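# Snack Sharing and Waste in the Kivusau Study Lounge

Khadija Berrada and Osian Trevor
Final report, submitted 4/22/19

## Background

The Kivusau lounge is on the ground floor of the residence hall where both of us live. It is open all night during the term, and most people who use it stay for two hours or more. The nearest store, Worer, closes early. After that the only food in the building is whatever people bring down with them and the two vending machines by the laundry room.

Sharing food in the lounge is common but not organized. Someone leaves a bag of chips on a table, a few people take some, and what is left sits open until the cleaning staff throw it out in the morning. We both had the impression that a lot of food was lost this way. For our project we wanted to find out whether that was true and whether a simple change in how the food is put out would make a difference.

Our question was: does putting shared snacks in one open box, in single-serve packages, lead to less waste than leaving larger packages out on the tables?

## Earlier work we used

We read a set of class handouts on household food waste and one chapter on shared kitchens from the course reader. The main point we took from them is that people throw away food more easily when it has no clear owner. A half bag of pretzels on a table belongs to no one in particular, so it does not get closed, moved, or finished. The chapter also says that large packages get opened before the previous ones are empty, and this matched what we had seen.

We did not find anything written about snack food in dorm lounges specifically. Most of what we found was about cooked meals, and some of it did not carry over. Nobody cooks in the lounge and there is no refrigerator, so spoilage in the usual sense is not an issue. Snack food goes stale, gets wet from spilled drinks, or gets thrown out because no one knows how long it has been there.

## Method

The study ran in March and was split into two periods of nine nights each. We skipped the nights around the midterm break because the building was mostly empty.

In the first period we put out larger packages on the tables, the same way residents usually do. In the second period we used a single box with individually wrapped items. The budget was the same in both periods. We had a $400 project grant, and after setting aside money for printing and a kitchen scale we divided the rest evenly.

Each morning before the cleaning staff came through, one of us went down and collected what was left. We sorted it into three groups:

- unopened and still usable
- opened and partly eaten
- opened and spilled, wet, or otherwise not usable

The second and third groups were weighed and recorded as waste. The first group went back into the supply for the next night. Empty wrappers were thrown out and not weighed.

We also handed out a short paper survey at the end of the second period. It asked how often people used the lounge, whether they had taken any of the snacks, and what they thought of each setup. We got 36 surveys back.

A sign on the wall explained that the snacks were free and were part of a student project. It did not say that we were measuring waste. Our instructor, who reviewed the plan, thought that telling people this would change what they did, and we agreed.

## Setup in the second period

We tried the box in two places. For the first few nights it was on the counter next to the door. People took things on the way out, but those sitting at the far end of the room told us they had not noticed it. We moved it to a table after that and left it there.
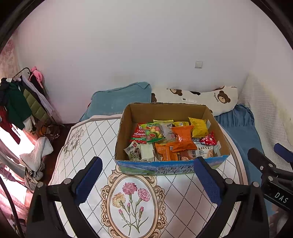
*Figure 1. Snack box on the round table.*

We used a cardboard carton because it was free and could be replaced if something spilled in it. Osian wanted a plastic bin with a lid, but when we talked to a few residents they said they would be less likely to open a closed container that was not theirs. An open box made it clear that the food was there to be taken.

The items were granola bars, small bags of crackers, fruit snacks, and packs of Endale peanut cookies. We labeled the peanut cookies with a colored sticker and put a note about allergies on the sign. One resident asked for something without nuts or gluten, and we added rice cakes after the second night. We should have asked about this before starting.

## Results

Waste was lower in the second period on every night except one. The exception was a night when someone spilled a drink into the box, and we threw out everything that had gotten wet. The packages themselves were sealed, so the food inside was probably fine, but we did not want to put it back out.

In the first period the largest share of waste came from chips and pretzels that were opened and not finished. This happened even on busy nights. On several mornings there were two open bags of the same kind on different tables, which fits what the chapter says about large packages. In the second period almost all the waste was single packages that had been opened and left with a bite or two taken out.

The amount of wrapper trash went up in the second period. We expected this, but it was more noticeable than we thought it would be. The trash can by the door was full on most mornings. Since we did not weigh wrappers, we can't say how much of the benefit this cancels out. It is the biggest gap in the study.

Cost also needs to be considered. Single-serve items are more expensive for the same amount of food. Our supply in the first period lasted until the last night with some left over. In the second period we ran out early on four nights, and the box was empty by the time people came back from late practice.

## Survey answers

Most people who answered preferred the box. The reason given most often was cleanliness: they did not like reaching into a bag that other people had been reaching into. A few wrote that they preferred the bags because they could take a small handful instead of a full package.

Some comments were about the lounge in general and had nothing to do with snacks. Several people asked for more outlets along the back wall, and one wrote a full paragraph about the heating. We passed these on to the hall office.

The survey also asked whether people would bring food to add to a shared box if there was one all the time. More people said "maybe" than said "yes." Khadija followed this up with some of them in person. They were willing to add something once in a while — mostly extra items from care packages — but did not want to feel that they owed anything.

## Limits

There were only two periods, and they came one after the other. Residents may have gotten used to free food by the second period and acted differently because of that. Switching back and forth every few nights would have been a better design, but we did not have enough storage space to keep both kinds of supplies at once.

We also did not track how many people were in the lounge each night. A busy night and a quiet night are treated the same in our totals.

The people who filled out the survey were the ones who happened to be in the lounge when we were handing it out, so late-night users are probably underrepresented.

Last, the waste weighing was split between the two of us. We agreed on the sorting rules ahead of time but did not check them against each other, and there were cases — a cracker bag with one cracker left, for example — where we later found we had done it differently.

## Recommendations

We suggest that the hall office keep one open box in the lounge during exam weeks, stocked with individually wrapped items and placed on a table in the main seating area. Drinks should be kept on a different table if possible. A second trash can is needed near the box.

If the cost of single-serve items is too high, a middle option would be to buy in bulk and put out a stack of paper cups, so people can pour what they want. We did not test this. The Fatia residence uses cups for its movie nights, and the student we talked to there said it works well, but she had not kept any records.

## Who did what

Khadija wrote the survey, entered the data, and wrote the results and survey sections. Osian bought the supplies, made the sign, and wrote the background and method. The morning collections were shared. The remaining granola bars were left in the lounge.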